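About Bratholm

Bratholm is an independent test shop for robot grippers, arms, cameras and controllers. Companies that are about to buy a picking system send us the parts they are thinking of using, along with the things they need to pick up. We run them against each other on our own benches and write down what happened. We do not sell robots, and we take no commission from anyone who does.

How we started

The company grew out of a packing line. Our founders were running a small mail-order warehouse and had been shown a gripper that did very well in the vendor's demo room. In the warehouse it did fine with boxes and badly with almost everything else. They spent a winter building a bench in a back corner so they could try the next three candidates before paying for them. Other warehouses in the area heard about the bench and asked to use it. After the second year the bench was earning more steadily than the warehouse was, so the warehouse was sold and the bench stayed.

We now have 12 people and work out of one building. Most of us came from maintenance, machine building or warehouse work. A few came straight from school and learned on the job.

What we test

Grippers are the largest part of our work. We test two-finger grippers, soft fingers, suction cups and combinations of these, on our arms or on yours. The usual question from a customer is which of two or three models will handle their mix of goods with the fewest stops. The answer often depends on the fingers more than on the gripper body, and we make finger sets in house when the stock ones don't fit the job.

Arms are compared on reach into the bin, cable routing, repeatability under load and how they behave after a contact stop. Cable routing sounds like a small matter. On a bin job it decides how far the wrist can turn before something snags on a wall, and we have seen a good arm lose a comparison over it.

Cameras are tested for depth errors on shiny, dark and clear surfaces, from a fixed mount and from the wrist. Controllers are tested for cycle time, recovery after a fault, and how long it takes a new operator to get the cell running again without help.

How a bin test works

Most of our comparisons are bin tests. A set of objects goes into an open bin, the gripper tries to take them out, and we log each attempt. Our standard object set has 116 items. It includes boxes, bottles, bags, hand tools, plush toys, rubber toys and pieces of loose packaging. Customers can add their own goods or replace the set entirely.

Every gripper gets the same run of 200 attempts per object group, with the same arm, the same bin and the same lighting. An attempt counts as a success only if the object leaves the bin and is set down in the target area. Objects that are lifted and then dropped go in a separate column. So do objects pushed into a corner or up against a wall, which is where many grippers get into trouble.
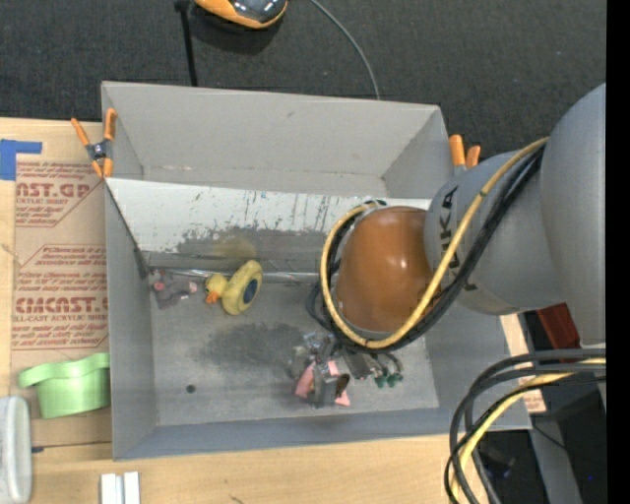 Corners get their own section in every report. A finger that closes well in open space may not have room to open when an item is lying along a wall, and the software may refuse the grasp before the arm even moves. We record which of these happened. The fix for the first is usually a thinner finger or a different approach angle. The fix for the second is usually a settings change that takes an afternoon.

We also change bin shapes on purpose. A bin with a sloped insert lets objects slide back toward the middle, and some customers end up buying a cheaper gripper and a better bin. If that is what the numbers show, the report will say so.

Our benches

We run several test cells. They are plain to look at. Bins are clamped down so they can be swapped between runs. Bench parts get scratched and stained, and we replace them when the wear starts to affect results.

The main test software is called Trustident. We wrote it to tie every log entry to the video of that attempt, so a customer who doubts a result can look it up and watch it. Trustident works with the arms and controllers we see most often. For anything else we write a connection, which normally adds a few days to the job.

Finger sets and brackets are made in our own shop on the ground floor. Soft fingers are cast there too. The pick-and-place fixture we use for calibration is the Wendberg plate, named after the street our first building was on. Drawings for it are free to anyone who asks, and we would like more people to use it, as it makes results from different shops easier to compare.

What you get

Each customer gets a written report, the raw logs and the video. The report opens with a one-page table and a recommendation, followed by the details for your engineers. Failed attempts are listed by type. We include the settings we used so that your team can repeat the run.

A standard comparison of two grippers takes about three weeks from the day the last part arrives. Larger jobs, with several arms or cameras, take longer, and we will give you a date before you sign. We have finished 115 comparisons so far. The longest was the Kramer project, which covered four grippers and two controllers and ran through November of last year.

Who pays

The company that orders the test pays for it. Vendors may order tests of their own products, and some do. They get the same report as anyone else and may not publish parts of it without the full results table. Hardware sent to us goes back at the end of the job, with a note on its condition.

Visiting and contact

Customers are welcome to be present for their own test runs. Closed shoes are required on the floor, and we will supply safety glasses. Please arrange visits at least a week ahead, as some cells are reserved for work that other customers have asked us to keep private.

To ask about a test, write to us through the contact form. Tell us what you need to pick up, how heavy the heaviest item is, what arm you have or plan to buy, and when you have to decide. Photos of the goods help. Samples may be sent once we have given you a job number.

Page last updated Sep 7, 2026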